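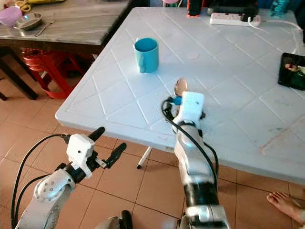

Patterned plastic table as a tea table – how do you keep it clean?

Staltcombe Home Forum > Kitchens and Small Rooms > Cleaning

Posted by mossgate, January 10, 2018

I bought a white plastic table in November for the back room, which has no worktop. It has the raised diamond pattern all over the top. It holds the tea things, the power strip and whatever phone is being charged, and it gets used every day.

The trouble is the pattern. Tea gets down between the raised lines and dries there, and a cloth slides over the top of it. I now have brownish streaks on one side that won't shift with washing-up liquid. There is also a pale ring where I think something hot was put down, but I can't swear to it.

Has anyone got one of these properly clean? And is it worth covering it?

Reply from Tindle88

Bicarb and an old toothbrush. Make a paste, leave it on for 25 minutes, then scrub along the lines of the pattern, first one way and then the other. Rinse with a wet cloth and dry with a towel. I do mine every couple of months.

Don't use the green scouring pads. They take the shine off and after that it stains twice as fast.

Reply from harbour_lane

I'd skip the paste. It gets into the pattern and then you have white powder to get out as well. Thin bleach in water, cloth laid flat on the stain, leave it while you do something else. Rinse well if you put food on it.

The ring won't come out if it is heat. Plastic goes pale and stays pale.

Reply from Tindle88

Bleach turned mine yellow in one corner. It may have been an older table, but I wouldn't do it again.

Reply from harbour_lane

Mine is 6 years old and still white, so I can only say what I've seen.

Reply from mossgate

Thanks both. I'll try the bicarb on a small patch first.

The other thing I should have said is the spoon. The mug is fine on this table, it stands up well enough, but I put the wet spoon straight down on the plastic and I'm fairly sure that is where most of the streaks come from. It's a metal one with a wooden handle, and the wood can't like it much either.

Reply from Quillfeather

Put a saucer out. You will never get a wet spoon to leave a patterned top clean, the tea runs off the bowl and goes straight into the grooves.

With a wooden handle I'd also stop leaving it in the sink. Wash it, wipe it, and stand it up to dry. A bit of food-safe oil on the handle now and then stops it going rough.

Reply from oldpantry

Has anybody mentioned the power strip? I wouldn't have one on the same table as hot drinks. Fix it to the wall or put it on the floor behind.

Reply from mossgate

It's at the far edge, and the mug stays over towards the left. The lead goes off at the back on the right so it isn't across the part I use. I did try it on the floor but I kept catching it with the hoover.
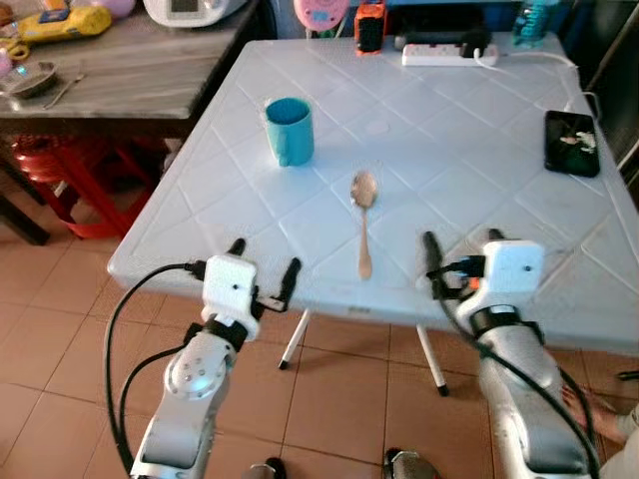
Reply from oldpantry

Far edge is better than near edge, but a full mug goes a long way when it tips. I had one go over on a folding table and it reached the wall. If you must have sockets up there, screw a strip to a bit of batten and clamp it so it sits above the top. Mine is a Sideck and it came with keyhole slots on the back, which made it a short job.

Reply from Quillfeather

Agree with oldpantry on this one. A tray would do most of the work too. Put the mug, spoon and saucer on a tray with a lip and the spill stays in it, and you only have the tray to wash.

Reply from harbour_lane

A tray takes up half a small table. I'd go for a wipe-clean cloth. Gosselin Hardware in Staltcombe cut it off the roll, and I paid 18 pounds for a piece that did my table with enough left over for a shelf.

Reply from Tindle88

Eighteen pounds is most of the way to another table.

A cloth on a patterned top feels lumpy, and crumbs work their way underneath. I had one for 3 weeks and took it off. Clear desk mat is firmer. The Reltico one lies flat if you leave it unrolled overnight with books on the corners.

Reply from mossgate

I've done the bicarb on a patch by the right-hand edge. It lifted most of the brown but not all. The ring is the same as before, so harbour_lane is probably right about that.

I'm going to get a tray and see about a batten for the sockets. Does anyone know if the clamps mark the underside? The edge on mine is quite thin.

Reply from oldpantry

Put a scrap of cardboard under each jaw and only do them up finger tight.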